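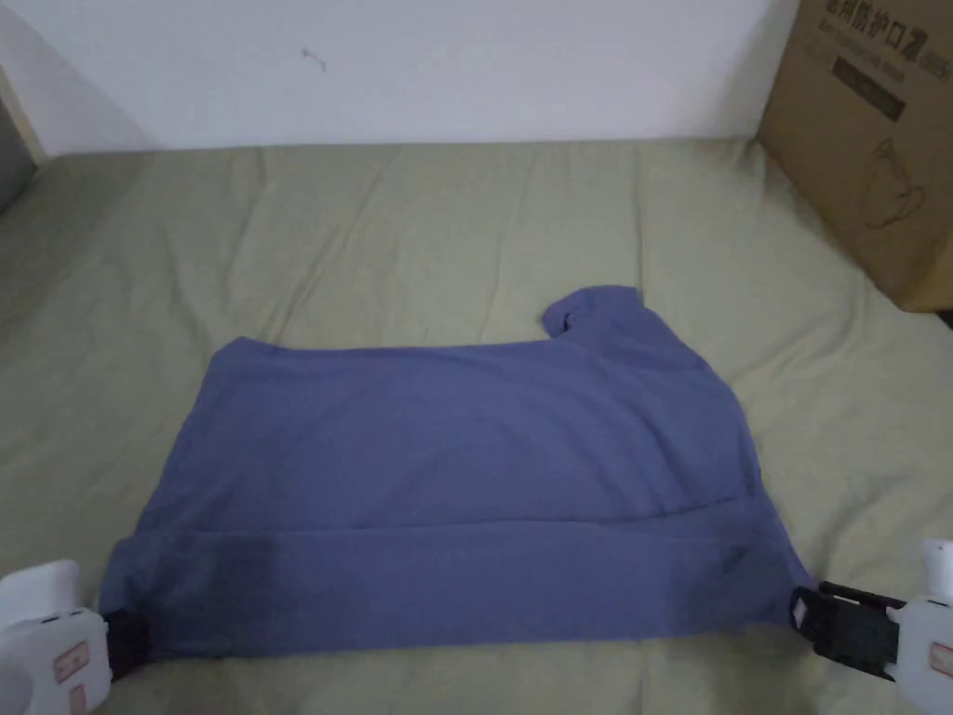 Kimie Hayashi wrote:

> Hi everyone, I've been reading the list for a while but this is my first post. I did two years at Tadeo Community College a long time ago and I'm starting at Drundell in the fall to finish my degree. My credit evaluation came back and they've accepted 33 credits, but another 9 are marked "elective, not applied." Does that mean they're gone? I worked really hard for those! One of them was statistics, and now it looks like I have to pay to take it again.
>
> Also, my advisor said I could take a summer class somewhere else and bring it over. Is that worth the trouble? I looked it up and a summer course at Drundell would be $1,692 with the fees, and the same course at Tadeo is $1,301. I'm paying out of pocket until the aid comes in, so it matters to me.
>
> Thanks for any advice,
> Kimie

Hi Kimie, and welcome! I'm so glad you posted, because I went through pretty much this same mess when I came back to school, and I wish I'd asked the list before I signed up for anything. (I took College Writing twice. I'm still a little sore about it.)

First thing, don't panic about those nine credits. "Elective, not applied" sounds awful but it's a label the computer puts on when it can't match your old course to one in the Drundell catalog. Somebody in records typed in the course number, nothing came up, and that was that. The credits are sitting on your transcript as hours. They just aren't filling any slot in your degree plan yet, and that part can be changed if you ask.

So ask! You want the course review form, and it goes to the department that teaches the class here, with a copy to records. For statistics that would be math. They'll want the syllabus from the year you took it, and the catalog description alone won't do (mine got bounced for that). If you didn't keep yours, and who does, call the division office at Tadeo. They dug mine out of a filing cabinet and mailed me a copy with a coffee ring on it, and it was fine.

Please send a separate form for each class. I put three on one form and the whole thing sat there until I called.
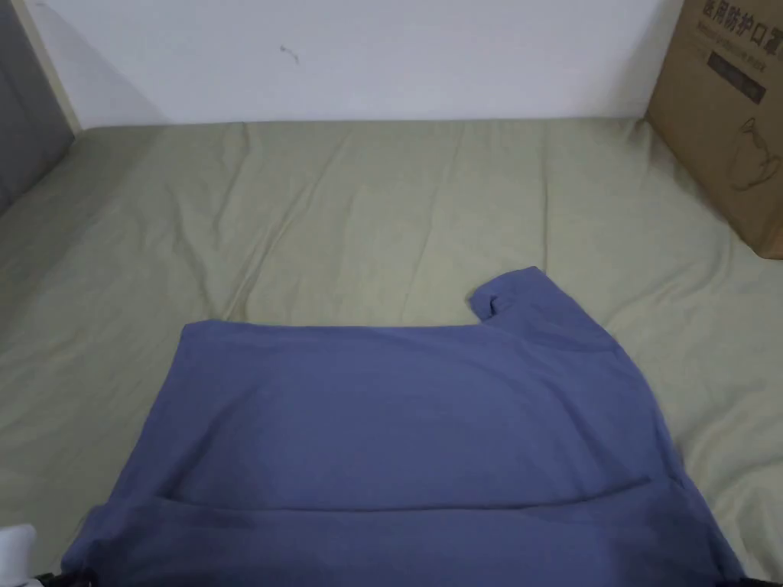 THE SUMMER CLASS

Okay, the money part. On paper you'd save $391 going to Tadeo, and that's real money, I'm not going to wave it away. But check a few things before you pay anybody.

Does the $1,301 have their fees in it? You said the Drundell number does. When I was looking, the tuition page at Tadeo gave you one figure and then the registration and technology fees were listed on a whole different page. It may be set up better now. And if you'd be driving over there twice a week, put the gas in too.

Get the approval in writing before the class starts. Your advisor saying "sure, that should be fine" is nice, but she isn't the one who posts the credit. There's a one-page form for taking a course elsewhere, and once it's signed they have to honor it so long as you get a C or better. The grade itself doesn't count in your GPA here, only the credit comes over. That could be good or bad depending on how you do!

And ask about aid. Mine from Drundell wouldn't cover a class at another school unless I filled out a joint agreement between the two offices, and it took them most of July to sign it. If you're hoping for the Drultska grant, look at the rules for that one as well, because when I had it you needed a certain number of credits taken at Drundell itself every year. I don't know if they've changed it.
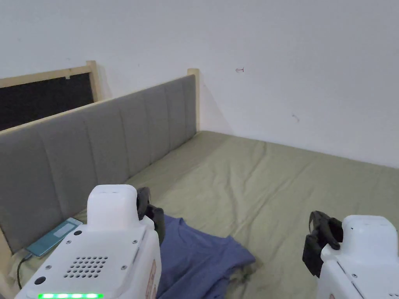
Drundell College Returning Students Club, Transfer Credit Help Group

I'm pasting that in because it's the name to put on your email when you write to the club account. Ewan Moncrieff sorts the messages and if it doesn't say transfer credit at the top it ends up with the parking questions. The group meets in the Hosoda Building at 6:30, down the hall from the vending machines. Bring your evaluation and whatever syllabi you've got and one of us will go through it line by line with you. Last time I was there we found a whole biology lab that had been entered as "physical education."

If it were me, I'd hold off on the summer class until you hear back about statistics. It would be a shame to pay for a course in June and then find out you had it all along. If the answer is no, you can appeal once, and you'd want a short letter that matches your old syllabus to theirs topic by topic. Mine ran a page and a half and I'm happy to send it to you as a model. 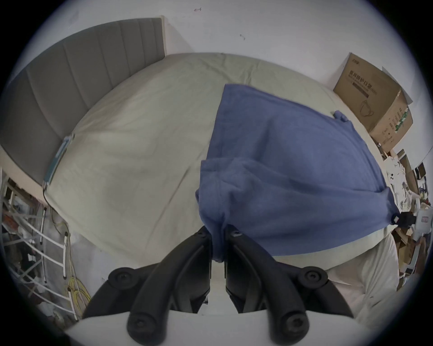 The other thing I'd do is ask for a fresh degree audit after every change, even a small one. I had two courses approved and they still didn't show on my audit until I went in and asked, and by then I'd already registered for one of them and had to drop it. You can run it yourself from the student page, but the version you print there is sometimes a few days behind.

What are the other classes on your list of nine, by the way? If one of them is a speech or a psych course, I think a couple of people here have gotten those through and might still have the paperwork. Anybody?

Oh, and keep copies of everything you hand in. I use a folder with the date written on each sheet.

Good luck, and let us know what math says!

Rosalie

Drundell Returning Students list | Contact the list owner | Copyright remains with the individual posters | Back to top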